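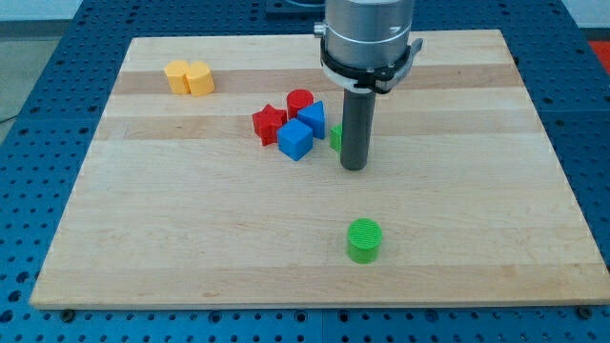

Who Reads the Mailers? A Report on the Skustwood Council Race
By Emiko Uchida, with Ashton Hapeta and Rangi Tautahi

So I picked local politics for my project mostly because my mailbox was stuffed with it. In the last weeks of the Skustwood council race we got a flyer nearly every day, and most of them were Lachlan Tipoki and Tipene Kereama calling each other liars over the bus depot land. I wanted to find out if anybody in town was reading them.

What we did

Ashton and I wrote a short survey (nine questions, it was twelve before our teacher got to it) and Rangi put it online and also printed copies for the library and the Nepia Street market. We got 311 back. I threw out the ones with no age filled in, which left 295, and those are the ones I used for everything below.

I also read all 28 flyers my family had kept. That took a whole evening and I don't recommend it!

What people said

Most people said they looked at the front and then recycled it. Older voters read more of them, which I expected. What I didn't expect was how many people could repeat the depot accusation but had it backwards. They thought Kereama had voted to sell the land, when he was the one who voted no. Tipoki's flyer never says he voted yes, it just puts his picture next to the word SOLD in giant red letters. Pretty sneaky, in my opinion, though Kereama's side did the same kind of thing with the parking fees.

Tipoki won by 874 votes. I can't say the flyers did that, and my survey wasn't built to show it. A lot of people had already made up their minds in February.

Problems

The market copies were a mess. People filled them out in pairs and chatted the whole time, so I'm sure some answers got shared. Also, question six asked two things at once (did you read it and did you believe it), and we should have split it up. Rangi noticed this after the printing was done.

If I did it over I'd include Lokwood too, where they had the same flyers and a much closer vote.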